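Rilell for Phone and Tablet
Puzzle – Dorngate Games

Rilell is a sliding-block puzzle with 71 boards. You move freight across a cramped loading yard and try to get the marked crate to the exit. Early boards take a minute or less. The later ones use locked tracks and one-way gates, and you will probably restart a few times.

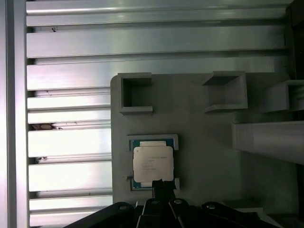 Controls are simple. Drag a block with one finger, and tap with two to undo. Blocks run only along their own track, and each yard is ruled off in long parallel strips like the metal slats in the photo, with a dark narrow groove between one and the next. In the Sellen boards the strips run both ways, so plan your crossings early.

The free version includes the first 6 boards and shows ads between them. The full version has no ads and adds the Kaczmarczyk set – the hardest boards in the game – plus a move counter and color-blind tiles.

Progress saves after every move. No connection is needed to play the full version.

Players: 1
Save slots: 2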